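Workshop Tips: What a Two-Armed Robot Taught Me About Soldering Small Boxes

Posted Sunday, January 16, 2022

I've been helping out on the Maveo study at Kendside since November, and my notebook is now so full of little bench tricks that I have to put them somewhere. The study itself is pretty simple to explain. People steer a pair of arms through a small assembly job over and over, every run gets recorded, and then a program tries to learn the job from the recordings. We did 500 runs of the junction box job. You learn a lot about your own bad habits when you do anything 500 times!

First tip, and it's the one I've carried straight home to my garage: set out only what the next step uses, and put it on the side of the hand that will reach for it. In our first batch the parts went down wherever, and the arms kept crossing over each other to get at them (so did mine, when I tried it by hand afterward). Once we settled on box in the middle, connectors to the right of it and iron in the right gripper, the recordings got a whole lot tidier. 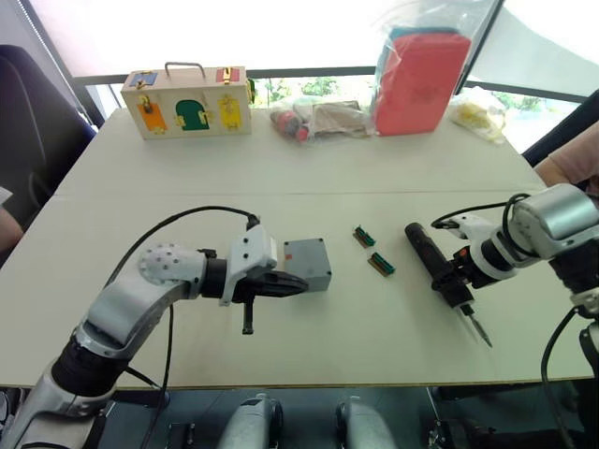

Do I need to put the parts in exactly the same spot every time?

Close is good enough, and a little variety helps. The program trained on perfectly placed parts got lost as soon as something sat a bit to one side, so we started shifting things by a thumb's width between runs. At your own bench, keep the same general layout and don't fuss with a ruler.

Second tip: sort out your cords before you pick up the tool. A cord that drags on the table edge pulls your hand sideways right when you want it still. Let it come up and over in a loose loop, then swing your arm through the whole motion once with the iron cold and unplugged. If it tugs anywhere, give it more slack.

Third tip is about holding the work. The person steering always wants to grab the box hard, and a hard grab tips a small box up on one edge. Come in level, close slowly, stop when it quits sliding. I do the same now with a bench vise and a scrap of felt, and I've stopped denting lids.

Oh, and go slower than you think on the approach, then don't dither. We compared 2 sets of runs, one where people hovered and corrected a lot and one where they came in slow and steady. The program that learned from the hoverers hovered too! It finished the job in 63 tries out of its test batch and the steady one did a good deal better, enough that we dropped the hovery recordings altogether. My mother's version of this was "look, then cut," and she never saw a robot in her life.

For anyone working on a pale table like ours: gray parts show up nicely, but tiny screws vanish if the sun is coming in the window. I put mine in a dark jar lid. A bright sticker on top of a plain box is handy too, so you can tell at a glance which way around it's sitting (this one comes from the Clonutach group, who mark everything they own).

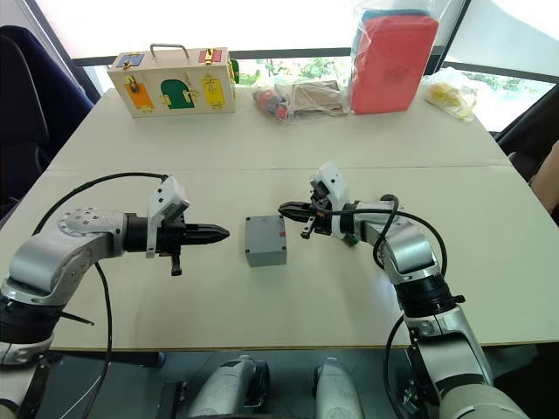
Small gray box with its orange label, between the two grippers.

Last thing, for the folks who asked about clearing up. We reset the table the same way after every single run, before anybody looks at the recording. At home I give myself the same rule: tools back first, then admire the work. The Gouveia write-up has our full reset list if you want to copy it, and I'll do a separate page on iron tips and sponges once I've tried the brass wool.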